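Wokthorpe Robotics Club - Frequently Asked Questions

Last revised in March. Questions about fees are on the membership page.

What is the Stesta project?
Stesta is the club's student project on two-handed manipulation. Members record short tasks with a pair of hand-held grippers, and the recordings are used to train a control policy.

What does a recording session look like?
One operator works at the table with a gripper in each hand. The parts are small and most of them are orange or red.

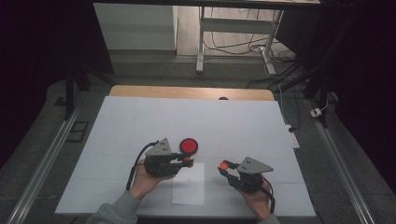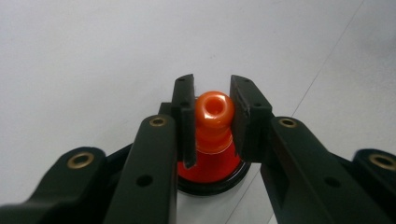
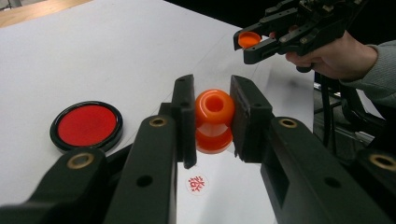
Patik asks whether a take has to be thrown out if a part is dropped. No. Pick it up and carry on, then mark the take as "recovery" in the log. Recovery takes are useful - keep them.

How many takes are there so far?
1,246 accepted takes. The target for each new member is 200 per term.

Do I need to know how to code?
Not for recording. The training group uses Python, and new members of that group work through the Atanasov exercises first.

How long is a session?
2 hours, including setup and upload. Change operators at the halfway point.

Why was my take rejected?
The usual causes are a hand covering the lens, a loose cable, or a start pose that does not match the task sheet. The reason code is in the last column of the log.

Can I take a gripper home?
No. Calibration is tied to the bench.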